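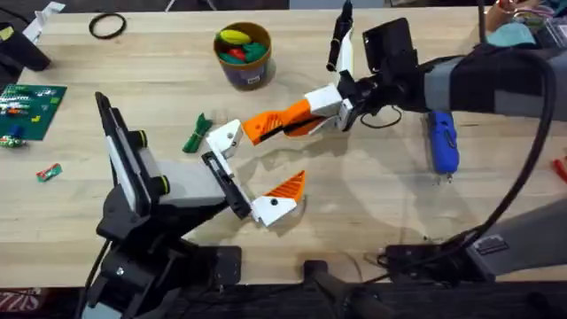 Round toy tub with a tan rim and a small white label, filled with plastic pieces. A thin black rubber ring lies on the wooden tabletop to the left.

Search the encyclopedia Go Advanced search

Toy tub

A toy tub is an open or lidded container, most often round, used to hold small loose playthings such as building pieces, counters, beads, toy animals and play food. It is one of the humblest pieces of household equipment, and families that own a dozen of them may never have bought one on purpose, as a good many begin life holding ice cream, laundry powder or paint. The word "tub" is used loosely in everyday speech and overlaps with bucket, pail and bin. Sellers tend to keep "tub" for a vessel that is wide for its height and has no handle, though plenty of tubs with handles are sold under the name too.

Form

The classic toy tub has a flat bottom, sides that lean outward a little toward the top, and a thickened or rolled rim. The lean of the sides lets empty tubs nest inside one another, a great comfort to anyone with a small closet, and the rim stiffens the mouth so that the tub keeps its shape when a child leans on it. Rims are sometimes made in a second color, which makes the opening easier to find and also helps match lids to tubs in a mixed set.

Sizes vary a great deal. The Flindinen catalog lists its smallest play tub at 200 millimeters across the mouth and its largest at 298, with a middle size of 275 that the firm describes as the one most often reordered by day nurseries. Tubs meant for table use are usually kept low enough that a seated child can see over the rim and reach the bottom without standing up.

Labels

Labels are stuck or tied to the side, seldom to the lid, for the simple reason that lids wander from one tub to another. In homes with children who cannot read yet, a drawing or a cut-out from the original box does the same job as a written word. In the day nurseries of Oltura it has long been the custom to renew all the labels in December, when the rooms are cleaned and the toys washed, and older children are often given the task of drawing them.

Contents

Plastic pieces are the most common filling, and they suit the tub well, being light, washable and not easily hurt by a tumble. Strong colors such as red, yellow and green are traditional, and they help a child pick out a wanted piece from the heap. Odds and ends collect in tubs as well: rubber rings, bottle caps, a stray crayon, the wheel of a truck that was given away years ago. Parents differ warmly on whether such things should be sorted out or left in peace.

Pieces small enough to be swallowed should be kept in a closed tub out of reach of babies and toddlers.

Use at the table

Most of the play that begins with a tub begins by tipping it out. Arnaldo Seixas, in his long and good-humored household handbook The Halonen Table, recommends the other way, in which the tub stands toward the far side of the table and pieces are taken from it a few at a time, leaving the near side clear for building. He allows that his own children never once did it like that. A bare wooden tabletop is pleasant for this sort of play, though hard pieces are noisy on it, and many families put down a cloth or a tray with a raised edge.

Tidying up is generally done by hand or by sweeping the pieces over the table's edge into a tub held just below. For sorting, several tubs are set side by side and filled by color or by kind. Seixas suggests going no further than 16 tubs in any one home, after which, he writes, "the sorting has become the toy."

Care

Plastic tubs are washed in warm water with a little dish soap and dried upside down with the rim propped on a towel, so that air can get underneath. The pieces can be washed in the tub itself. Paper labels soften and peel with repeated washing, and clear tape over the top will keep them readable a good while longer. Dark tubs hide scuffs and crayon marks nicely, but they also make it harder to spot a last small piece at the bottom.

Cracked tubs are best retired to the garden, where the Irnunix brand even sells saucers to go under them for use as planters.

Related articles
Building blocks
Counting beads
Laundry basket
Nesting boxes
Play table
Toy chest
Toy library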